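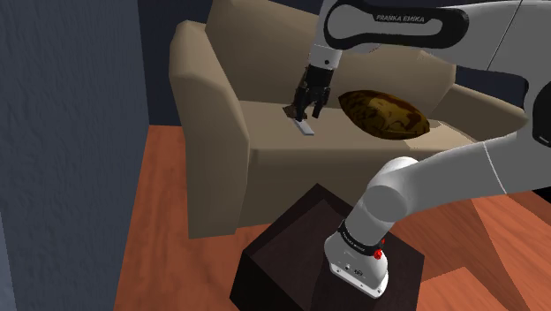 Pliltow Project: Interim Progress Report to the Arkell Fund
Reporting period ending June

1. Purpose of the work

The Pliltow project examines whether a grasping policy trained wholly in simulation can pick up small household items from furniture, where cushions and armrests restrict the movement of the arm. The grant covers three work packages. This report concerns the second, on training and testing in simulated living rooms.

2. Progress in the period

The room generator, Zisel, is complete and in regular use. It varies the furniture, wall and floor finishes, lighting and placing of objects for each trial. The sofa set was added this spring, at the request of the review panel, and includes scattered pillows and pairs of small items lying close together.

We have generated 3763 demonstrations with the simulated Franka Emika arm. Of these, 2000 were used for training. The remainder are held back for testing and for the comparison described below.

3. Results to date

The policy was compared with our earlier planner, Pace, on 26 room layouts not used in training. It completed the pick in more layouts than Pace did, and the gain was largest where the target lay next to a second object. Slim, flat items remain the main source of failure. In most failed trials the fingers closed above the item or pushed it along the seat. Strong patches of light on the upholstery also reduced the accuracy of the estimated position, an effect we had not allowed for in the original plan.

4. Changes to the plan

Testing on soft surfaces has been brought forward. The seat is at present treated as rigid, and we consider that this flatters the results for heavier items. The work on drawers will start 3 weeks later than stated in the proposal. No change to the budget is requested.

5. Next period

We will retrain with a larger share of flat objects, repeat the comparison on the same layouts, and prepare the Zisel room files for release to the partner laboratories. The full table of results by layout will be supplied with the final report.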